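3.4 毛巾的整理与折叠

本节适用于 Andport 客房布草套装中的小方巾、面巾和浴巾。床单与被套请看 3.6 节。

准备台面

1. 选一张比摊开的毛巾更大的桌子,高度以站立时手肘自然弯曲为宜。
2. 用拧干的软布擦一遍桌面,再用干布擦一遍。台面上如有清洁剂残留,浅色毛巾容易沾上印子。
3. 待折的毛巾放在一侧,折好的放在另一侧。两堆不要混放。

注意:套装附带的 Unia 洗衣袋不能当垫布使用,袋口拉链会勾住毛圈。

检查毛巾

4. 每条毛巾先抖两三下,让毛圈立起来。
5. 用手背贴一贴中间和四角。包边处比中间厚,干得慢,摸着发凉的要放回晾架。
6. 看包边有无脱线。线头不超过一厘米的,用剪刀贴着布面剪掉,不要拉扯。脱线较长的放进待修筐,并在布草卡上写明编号。
7. 有污渍的毛巾单独放,不要折进成品里。处理方法见 3.2 节。

小心:没有干透的毛巾叠起来存放会产生异味,再洗一遍也未必能去掉。梅雨季和十二月的晾晒时间要相应延长。

摊平

8. 毛巾从篮子里拿出来多半是一团。先找到一个角,顺着包边摸到相邻的另一个角,两手各捏一角提起来。
9. 提起后停一下,让下半部分自然垂开,再从远处向自己这边放到桌上。
10. 如果放下后仍有一部分卷在里面,不要用手掌硬推。捏住卷进去的那个角,向外斜着拉,拉到包边露出来为止。
11. 用手掌从中间向两边抹平。包边如果呈波浪形,捏住两端轻轻拉直。 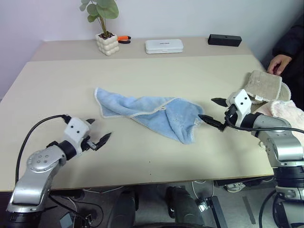 12. 确认有洗标的一面朝上。这样折完以后洗标会藏在里面。

折叠

13. 面巾:长边对折,两条包边对齐,再沿短边折三折。第一折从没有洗标的一端开始。
14. 浴巾:长边折三折,短边对折,再对折一次。折好后圆边朝外。
15. 小方巾:对折两次即可,不用压。
16. 每折一次都看一眼包边是否对齐。错开超过一指宽的,退回上一步重来,不要等到最后再修。

提示:带浅色包边的款式,对齐时以包边内侧的缝线为准。外沿洗过几次后会略有伸缩,照外沿对容易歪。

堆放与入柜

17. 同一尺寸、同一颜色的放一摞,圆边朝同一方向。面巾每摞十条,浴巾每摞六条。
18. 新折好的放在最下面,取用时从上面拿,让每条毛巾轮换的次数差不多。
19. 柜内隔板先铺一层棉布。Sethi 系列的木隔板没有上漆,直接接触时浅色毛巾可能染上木色。
20. 柜门关上前检查有没有毛巾夹在门缝里。

常见问题

毛巾折好后鼓起来:多半是摊平时里面还有褶。打开,从第 8 步重做。

毛巾变硬:洗涤剂放多了,或者晾之前没有抖开。下次洗涤时把用量减半,漂洗多加一遍。

两条同款毛巾大小不一样:洗涤次数不同所致,属正常现象。差别明显的请分开摞。

补充用品的订货号:包边修补线 508,布草卡(整盒)382。订货时请注明毛巾颜色,修补线会按颜色配发。

本节编写:Shazia Awan
校对:Etornam Tsikata

阅读 2,948 · 评论 6 · 分享 14

相关内容
3.2 污渍的预处理
3.3 晾晒与晾架的安装
3.6 床单与被套的折叠
4.1 Nokville 储物柜隔板调节
附录 B 布草卡填写说明

Andport 用户手册 | 联系客服 | 版权所有,未经许可不得转载 | 返回顶部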